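Category: Short Fiction > Work

The Second Pair

Canix wanted 400 a month for the lease. Wellar would sell us the thing outright, but spares were extra, and the quote ran to six pages. I had until October to choose, and it was already October.

I took both quotes down to the bench and sat with my coat on.

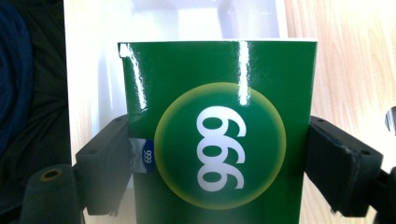
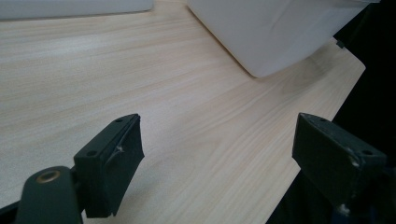 The fingers were the part that bothered me. Wellar listed them at eight weeks' delivery. I wrote "second pair" on the budget sheet, rubbed it out, and wrote it in again.

Upstairs they would ask why we needed two of anything. I rang Wellar and asked what a pair cost if we ordered now. The man went away to look. I could hear a kettle.

"Same as last year," he said.

I said we'd take them.

Last updated: December 18, 2022

Comments (3)

tultier_reader: I have had this exact phone call.

Mags: Did upstairs sign it off?

pw: Liked the kettle. More please.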